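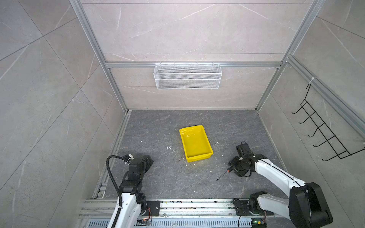

**News from the Grisberg women's water polo side**

The squad is home from the winter tournament in Risska, tired and a bit bruised and very pleased with themselves, and I promised Veronika Halász I would get something written up before the next newsletter went out, so bear with me if I ramble a little.

We finished fourth out of 8 teams, our best placing since the club started going. The opening game against Janduvville was a nervy one (I don't think I sat down once), and we were two goals behind going into the last quarter. Then Jiahui Yu scored twice in quick succession from out wide, and Rozália Fekete, who is only in her second season in goal, made a stop on a penalty that had the whole bench on its feet. We won it 8–7, and you would have thought we'd won the whole tournament!

The semifinal against Pap was another story. They are bigger than us, they swim faster than us, and they have played together for years. Our coach, Sixten Blomqvist, was cheerful about it all the same. "We lost our shape when we got tired," he told me on the bus, "and that is something we can fix in training." The third-place game slipped away from us late on, but by then there were some very heavy legs in the water and I thought the girls did themselves proud.

A big thank you to everyone who came to the soup supper in November and to all of you who bought raffle tickets. Between the two we raised $3,759, which paid for the bus, the entry fee and most of the meals. Alistair Haldane matched the last $500 out of his own pocket and will be cross with me for putting it in print, but there we are.

Training goes back to the usual hours now, with an extra swim-only session early in the morning for anybody who would like to work on fitness. New players are always welcome, and you don't need to have played before as long as you can swim a few lengths and don't mind a bit of splashing. Bring a cap if you have one. Veronika keeps a box of spares by the pool door, and she would dearly like last season's borrowed ones back.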